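The reading log, and other fictions

My kid's school sends home a reading log. If you have a child between kindergarten and the age at which they stop telling you things, you know the one. It has a box for the title, a box for the minutes, and a box for my initials, which certify that I personally witnessed literacy taking place.

I have been initialing these since September. I would like to confess that my initials have become very fast.

The school this year uses a program called Tollon, and Tollon has goals. The goal for the fall was 500 minutes. We made it, mostly by way of one very long book about sharks and a generous definition of cereal box. Then came the winter goal, 720, and with it a certificate with a border of tiny owls. The spring goal is 1000, and there is talk of a pizza lunch.

I like reading. I want that on the record. I was the kind of child who got in trouble for it, under the desk, during long division. What I was never asked to do was bill for it. My daughter, who is seven, now reads the way I used to fill out time sheets. She gets to the end of her minutes, stops in the middle of a sentence, and shuts the book on a drowning pirate. "Twenty," she says, and holds out the pen.
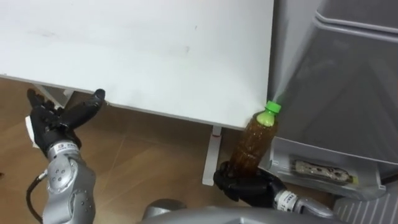

My sister thinks I'm being a snob about it. Her boys wouldn't have opened a book at all in second grade without a sticker waiting at the other end, she wrote when I complained to her, and one of them now reads at dinner and has to be told to quit. She'd take the log over the shouting any night of the week. And had I asked the teacher what the thing was for?

I had not asked the teacher what the thing was for. I had composed several emails to the teacher in the shower, all of them excellent.

So in April I went to the conference with my one question folded up in my pocket like a ransom note. The teacher was very nice and very tired. She said the minutes go into Tollon, and Tollon makes a chart, and the chart goes to the district, and what the district does with it she couldn't say. What she looks at herself is the title column. If a kid has been on the same title for three weeks she finds them something else. If the titles are all over the place she asks what happened to the last one. She did not seem to care if it was twenty minutes or twelve.

I asked if we could leave the minutes blank. She said the form wouldn't save.

This is how I arrived at our present system, which I offer without any guarantee. We read until someone wants to stop. It might be a page and it might be most of an evening. Then I write down the title, carefully, in full, with the subtitle if there is one, and in the minutes box I put 20. Every night, 20. It is a ceremonial number, like the speed limit on our street.
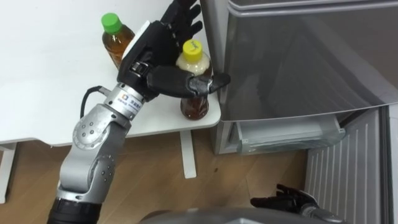 The first week of this she was suspicious. She kept looking up to see where we were. I had taken the kitchen timer away, so there was nothing to look at but me, and I was pretending to read a magazine. By the second week she'd gone back for the pirate. He did not drown, by the way. He was rescued by a goat, which I thought was cheap, and we had a real argument about it, with page numbers.

She still wants the pizza. I can't blame her, it's pizza. At 20 a night we should get there before school lets out, provided nobody gets the stomach flu, and I've told her that the pirate and the pizza are separate matters. She asked if arguing about the goat counted as minutes. I said to ask her teacher, and then I initialed the box.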